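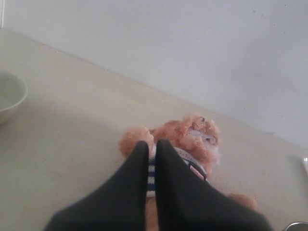
Kerkdale Knitter replied first, before I'd even finished adding the details, and told me to put the washing powder down and step away from the machine. So I have, for now! Full story below.

My aunt passed on a box of soft toys when she cleared her spare room in Sowerby, and most of them smell of loft. You know the smell — old cardboard and a bit of damp. A few have long curly fur and I'm terrified of it going all matted and crispy. None of them have a care label left. My little one is 2 and everything goes straight in the mouth, so I don't want to drench them in perfume spray either. Can they go in the machine, or is it hand wash only? And how on earth do you get them dry in the middle?
Posted by odstead_mum

Kerkdale Knitter
Sorry if I sounded bossy, but I lost a lovely old rabbit that way. The first thing is to give each one a good squeeze. If it crunches or feels like sawdust, it's probably stuffed with wood wool and it mustn't get soaked at all. Same goes for anything with a growler or a music box inside.

For those, I use bicarb. Pop the toy in a pillowcase with a few big spoonfuls, tie the top, shake it about and leave it overnight. Next day take it outside and brush it off with a soft baby brush, going with the curl. You may need to do it twice for loft smell. If the fur is still grubby, whisk a drop of baby shampoo into warm water and use only the foam, on a flannel, then wipe over with a clean damp one.

Check the eyes as well before your little one gets hold of them. Old glass ones on wire pull out far too easily, and I'd keep those toys up on a shelf.

sudsy397
I just bung ours in at 30 and they're fine.

Pegs and Prop
It depends on the stuffing, as Knitter says, but the squashy modern polyester ones normally do come through the machine all right. I tie mine in a pillowcase, cool delicate wash, half the usual liquid and no softener (it makes curly fur go flat and greasy). Then a slow spin wrapped in a towel.

Drying is where people go wrong. Keep them off the radiator and out of the tumble dryer, as heat is what frizzles the fur. I lay mine on an airer near an open window and turn them morning and evening. A big one can take three days in March. Fluff the pile up with your fingers while it's still a bit damp, and don't hand it back until the tummy feels as warm as the ears — if it's cold in the middle it's still wet.

odstead_mum
Thank you both! Two of them crunch, so they're in the bicarb tonight. Will try the squashy ones at the weekend.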